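4. Submitting a petition to the council

This section covers the Limislow petition portal, which runs on Sastari. You need a confirmed account (see section 2) and the title of your petition.

4.1 Drafting

1. Sign in and select New petition.
2. Enter a title of no more than 12 words.
3. In the Request box, state what you want the council to do. Put one request in each petition.
4. Choose the ward or wards affected. Undberg and Le Goff are listed separately.
5. Select Save draft.

Note: drafts are kept for 30 days and then deleted. A deleted draft cannot be restored. 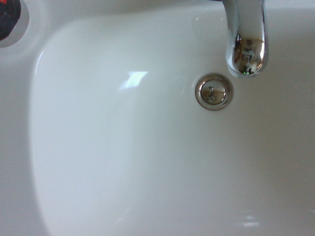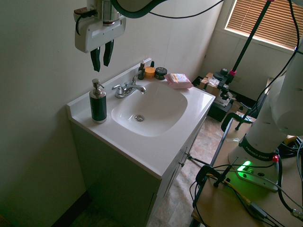
4.2 Gathering sponsors

6. Open the draft and select Invite sponsors.
7. Enter an email address for each sponsor. At least 6 must accept before the petition can go forward.
8. Wait until the status changes to Sponsored. The page does not refresh itself — reload it to see the current count.

Caution: editing the title or the request after a sponsor has accepted cancels every acceptance. Check the wording before step 6.

4.3 Submitting

9. Select Submit for checking. The clerk's office receives the petition and the draft is locked.
10. If the petition is returned, read the comment under History, make the change and submit again.

Note: petitions on planning applications or licensing decisions are refused at this stage. Use form 13 for these.

Petitions received after 5 pm are logged on the next working day. The closing date for signatures is set by the clerk when the petition is published, and is shown below the title.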